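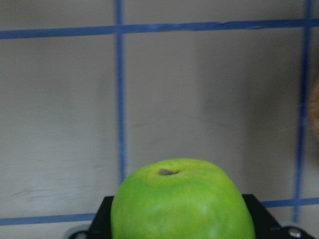 Figure 7.1 Green apple with faint yellowish speckling on the skin.

Contents | Previous | Next | Glossary | Index

Reading time: 4 min

Chapter 7
Ripening and Storage of Pome Fruit

7.1 Fruit after harvest

A harvested apple is living tissue. It takes in oxygen, breaks down sugars and acids, and gives off carbon dioxide, water vapor, and heat. While the fruit hangs on the tree, these losses are made good by the leaves. After picking, the fruit has only its own reserves, and the rate at which it uses them sets the length of its storage life.

Chapter 6 dealt with growth up to the point of picking. The present chapter covers the period from picking to sale. It treats respiration first, then ethylene, then the changes in starch, acid, firmness, and skin color by which ripeness is judged. The last three sections deal with cold rooms, controlled atmosphere rooms, and the common storage disorders.

7.2 Maturity and ripeness

The two terms are often confused. A fruit is mature when it has developed far enough to ripen properly off the tree. It is ripe when it has reached the flavor and texture at which it is normally eaten. Apples for long storage are picked mature but not fully ripe. Fruit picked too early tends to shrivel, stays sour, and is prone to scald. Fruit picked too late softens quickly and may break down around the core.

Skin color has two parts. The ground color is the green or yellow beneath any red blush. It changes as chlorophyll is lost and the yellow pigments already present begin to show. In many varieties a shift from green toward yellow marks the start of ripening. In others the skin stays green well past the best picking date, and ground color is of little use without a second test.

The usual second test is the starch test. The fruit is cut across the middle and the cut face is treated with iodine solution, which turns starch dark. Starch is lost from the core outward in most varieties – the pale area spreads as ripening goes on. The pattern is compared with a printed chart for the variety.

7.3 Respiration and temperature

Respiration slows as temperature falls. For this reason prompt cooling has more effect on storage life than any later treatment. The lower limit is set by freezing of the flesh and, in some varieties, by chilling injury at temperatures still above freezing.

Humidity must be managed along with temperature. Water moves out of the fruit whenever the air in the room is drier than the air spaces in the flesh. The loss is greatest during the first days of cooling, when the fruit is still warmer than the room.

The worked problems in this chapter use records from the Palacios packing house, where a single cold room holds 500 bins. Two varieties are compared throughout: Bindier, an early apple with a short storage life, and Sivton, a late apple with dense flesh and a slow rate of respiration. In Problem 7.4 the student is given weights for 19 sample bins of each variety and is asked to find the mean water loss over 98 days. The same records are used again in Chapter 9, where the cost of cooling is worked out.

7.4 Ethylene

Apples are climacteric fruit. At the onset of ripening, respiration rises sharply and the fruit begins to make ethylene in quantity. Ethylene is both a product of ripening and a signal that starts it. A few ripe fruit in a closed room can bring on ripening in the rest – early and late varieties are therefore stored apart where space allows.

Related sections
6.5 Fruit drop and thinning
7.8 Scald and bitter pit
8.1 Grading lines
9.2 Cooling load in the Palacios rooms
Appendix C: Wulilby starch chart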